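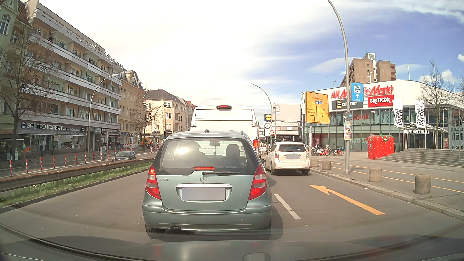 Street traffic, with a Mercedes A 170 and a white van ahead.

Brilter recording program: progress report to the funder
Reporting period: January to date
Report date: 2023-04-26

1. Status

The second Brilter album is in the mixing stage. Tracking finished within the period. The working title is Rodance and it stays provisional until the artwork is approved. No release date has been announced, and we ask that none be passed to press or radio until the distributor confirms a slot.

2. Recording

Basic tracks were recorded at the Stildale rooms in two blocks. Drums and bass were taken live to a click, with guide vocals. Guitars and keyboards were overdubbed in the second block. Session files are 24-bit, 96 kHz, and are held on two drives kept at separate addresses.

The session list stood at 28 takes marked for use at the end of tracking. These have been edited down to the running order submitted with the January plan, plus two songs held back as possible B-sides. One song in the original plan, "Oral," was dropped in its full-band form and re-recorded with voice and organ only. The new version is shorter and needed no extra studio time.

Lead vocals are complete. Backing vocals on two songs were redone after the first set was found to be out of tune with the organ. The organ sits slightly sharp and cannot be adjusted, so the singers were given it alone in the headphones for the second attempt.

3. Guest vocal

The plan allowed for one guest singer. A part has been recorded remotely and delivered as dry files. The agreement covering credit, royalty share and video use is not signed. The guest will not be named in any material until it is. If there is no signature by the time the mixes are approved, the song goes on the album with the alternate vocal, which has already been edited and is of usable quality.

4. Mixing and mastering

First mixes of half the album have been circulated. Notes came back mostly on vocal level and low end. Revised mixes are in progress. Mastering is booked as a single session for all formats, with a separate vinyl pre-master. Side lengths are within the limits given by the pressing plant, though side B is close and the fade on the last track may be trimmed.

5. Pressing and merchandise

The first vinyl run is set at 400 copies, of which 200 are reserved for sale at shows. The test pressing will be ordered once the masters are signed off. Shirts are on hold pending the final title.

6. Budget

Studio and engineering costs are within the approved lines. Travel is over its line, the result of a second trip to Stildale for the backing vocals. The difference has been covered from the contingency, and no additional funds are requested. Receipts are in the expense folder, sorted by budget line.

7. Open items

Guest vocal agreement: awaiting signature.
Album title: provisional.
Artwork: second draft due from the designer.
Publishing splits: agreed for all songs except "Oral," where the organ arrangement needs a separate entry.
Video: one song chosen, no director engaged.

The next report will include the approved mixes as listening links and an updated cost sheet.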